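Ticket 3451: Pillow pickup, armchair side
Status: Open (reopened)
Priority: Low, raised to Medium by Jadwiga Chmielewska, lowered to Low by Hubert Szulc, raised again
Opened: July 25, 2018
Component: Tindach tidy routine

Reported by Jadwiga Chmielewska:
Task is "put the throw pillow back on the armchair." My nephew can do this, under protest. Tindach planned for almost 58 seconds, announced a path, and returned code 40, "target is furniture." It has decided the pillow is part of the chair.

Comment, Hubert Szulc:
Technically the pillow is touching the chair. I can see its point.

Comment, Jadwiga Chmielewska:
Please don't take its side. Head camera views attached.
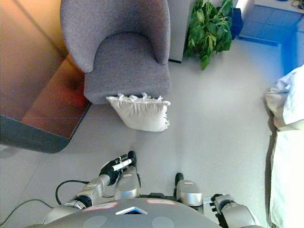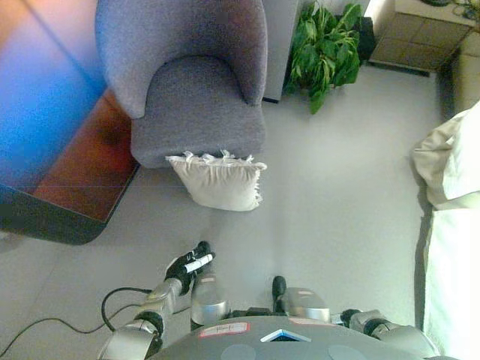

Comment, Jerome Macaraeg:
Went through the segmentation log. Chair and pillow come out as one blob with 490 edge points, and most of those are along the fringe. The tassels get read as noise and smoothed off, and after that the pillow edge merges with the seat front. I turned smoothing down and reran it on the saved data. It now finds the pillow. It also finds a second pillow, which is the bed.

Comment, Evaristo Leone:
Do not let it try to put the bed on the armchair.

Comment, Jerome Macaraeg:
Size limit added. The bed is safe.

Comment, Horácio Coelho:
Separate question from the sales side. The Stukadix people want to know if we can say "tidies a bedroom" in the brochure.

Comment, Hubert Szulc:
You can say "has been in a bedroom."

Comment, Jadwiga Chmielewska:
Jerome's patch is merged to the test branch. Still to do before I close this:
- Rerun with the pillow flat on the floor, well clear of the chair
- Rerun with it leaning on the seat again
- Try a grasp on the cloth instead of the tassels
- Change the text for code 40 so it sounds less sure of itself

Assigned to: Jerome Macaraeg
Blocked by: grasp tuning for soft items (Evaristo has the branch)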